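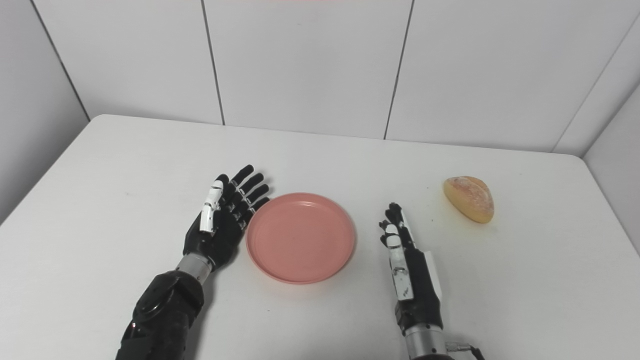 Reading time: 3 min

3.2 Plate color and the table setting

The first part of the study asked what happens to a place setting when almost everything is taken away from it. Most earlier work on tableware and appetite has been done in canteens or in people's homes, where the plate competes with cloths, glasses, other diners and whatever is on the wall. We wanted the plate to be the main thing a person had to look at. Figure 1 shows the plain setting: a white tabletop with rounded back corners, white panels behind it and to the sides, and one round plate near the center of the table.

The plate is salmon pink plastic, shallow, with a raised rim and a smooth flat base. We chose it from the Pundus range after a short pilot in which 5 plate colors were compared. Strong red was dropped early. People in the pilot called it a party color and said it made them think of birthday cake, whatever was served on it. The muted coral drew fewer remarks of that kind. It still stood out well against white, and pale foods such as rice, white fish and mashed potato kept a visible edge on it. On a white plate the same foods were often judged to be smaller portions than they were.

Figure 1. The coral plate on the white table, empty.

Rim height turned out to matter more than we had planned for. The Pundus plate has a slightly thick rim, and portions that reached it were described as "full" even when the weight of food was well below a normal meal. We therefore kept every portion inside the flat part of the plate. Floor Goossens prepared a card ring for this purpose, laid on the plate before serving and lifted away afterward.

A total of 116 adults took part, each seated alone. Of these, 94 completed both sittings and are included in the results below. The others missed the second sitting or had eaten within the two hours before it. Sittings were held in August, between 11:30 and 1:30, and each person was offered the same meal twice, once on the coral plate and once on a white plate of the same diameter made by Segers. The order was mixed.

No mat, napkin or glass was set out at the start. Water was brought when asked for. Several people found this uncomfortable, and their comments are worth recording — one said that a plate alone on a table looked like something left behind after clearing up. Another moved the plate toward the table edge before the food came and then moved it back. Chantelle Nkuna, who coded the comments, put remarks of this sort under "unfinished setting" and kept them apart from remarks on color.

In all, 478 comments were coded. Those on color were mostly made in the first minutes of a sitting and became rare once people had begun to eat. Comments on the bareness of the table went on longer, and some people returned to the subject when asked at the end whether they had enjoyed the meal. We take this up again in Section 4, where the same plates are used on a table with a cloth and a full set of cutlery.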